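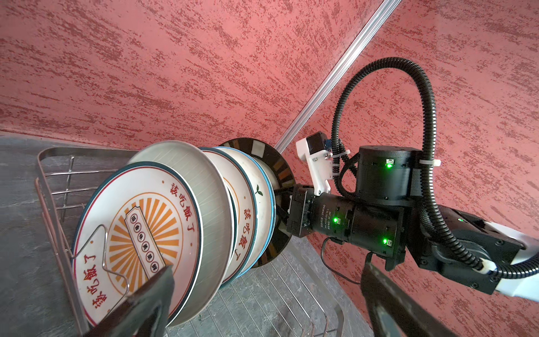
Cinq assiettes debout dans l'égouttoir Brokent.

J'ai acheté l'égouttoir Brokent en août, pour remplacer un modèle en plastique qui prenait trop de place. C'est un simple rack en fil métallique, sans bac ni range-couverts. Il faut donc prévoir un plan qui ne craint pas l'eau.

Le fil tient bien les assiettes plates. Les boucles passent devant la première et l'empêchent de glisser. J'y mets de la vaisselle dépareillée, avec ou sans rebord coloré, et les différents diamètres cohabitent sans problème. Pour les bols, c'est moins bon : ils se couchent et occupent deux places.
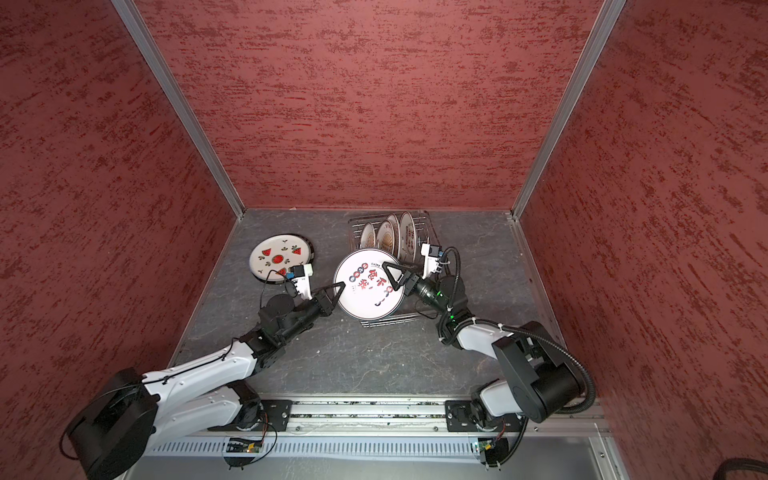 La grande assiette à calligraphie, devant le rack. Au fond à gauche, celle aux pastèques.

Les grandes assiettes se rangent mieux au bout, sinon elles cachent les petites et on accroche les bords en les sortant. Après 3 semaines, pas de rouille aux soudures. Le modèle Sindura, que j'avais essayé avant, avait des fentes plus serrées et ne prenait pas les assiettes creuses.

Note : 4 sur 6. Je retire des points pour les bols et pour l'absence de bac.

Gwilym Bellis, 1er septembre 2019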